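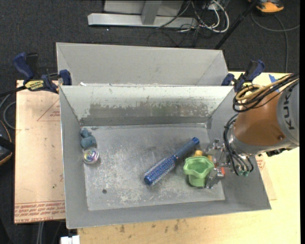 Step 2: Load the bin so the arm has a chance

If you packed returns at Humphreys before the arm came, you have habits. Most were good ones. The arm shares none of them.

Put in a few items at a time and leave bare metal between them. A hairbrush lying flat on its own is an easy pick. A cup with something tucked behind it is two problems, and the arm will only know about one.

Check both clamps before you press Start. A bin that slides two inches is nothing to you and a philosophical crisis to Druteo, the software that decides where to grab.

Step 3: Stand back and let it miss

It gets four tries per item. Resist helping. After the fourth it stops and the job lands on your screen as an "exception," the new word for what we used to call work.

Step 4: Clear the exceptions

Pause the cell, take the item out by hand, scan it, pick a reason. "Other" is not a reason, though it remains our most popular one.

Expect some 25 of these a shift. Your rate no longer counts picks - it counts how fast you clear. Breaks are the same length as before. The arm doesn't take any, and please stop pointing this out to the new hires.

Updated 7/5/19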